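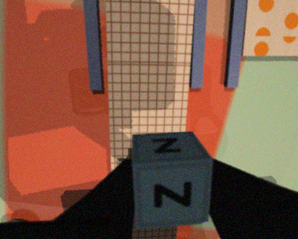
Hi all, Edith again with more about the memory in the old Brustar towers. I pulled both sticks out of mine last night, gave the contacts a wipe and put them back the other way round, and the thing still beeps at me three times and sulks. My labelling system isn't helping either. I'd marked the sticks with a single letter each so I'd know which came from which slot, and of course I picked N and Z, which is exactly the trouble with the letter on that blue-grey cube up top: turn it on its side and you've got the other one. So I can't swear which stick is which any more. I've redone them with A and K in silver marker (should have done that in April when I first had the lid off!).

On May 22, 2023, Harish Thampi wrote:
> Edith, before you buy anything, try one stick at a time in the slot
> nearest the processor. My Brustar wouldn't start with two mismatched
> sticks but was perfectly happy with either one alone. Also check the
> board revision. Baltasar Figueroa told me the rev 2 boards are fussy
> about double-sided memory and rev 3 fixed it. Gavthorpe still had
> some of the Eketlow sticks when I last looked.

Thanks Harish, I did the one-at-a-time thing and got as far as the logo with stick A, then nothing. Stick K gives me beeps in either slot, so my money's on K being dead. Mine is a rev 2 board, naturally. It's printed in tiny grey letters under the graphics card, so bring a torch.

Does anybody know if the Eketlow ones are single-sided? The Gavthorpe listing doesn't say, and I don't want to pay postage both ways to find out. Gonzalo, didn't you put a pair in your mum's machine? I only want it for email, the family photos and the club newsletter, so I'm not chasing speed, just something that'll stay up for more than 60 seconds.

I'll leave a memory test going on A overnight and post the results, whatever colour the screen ends up.

Cheers,
Edith Lozano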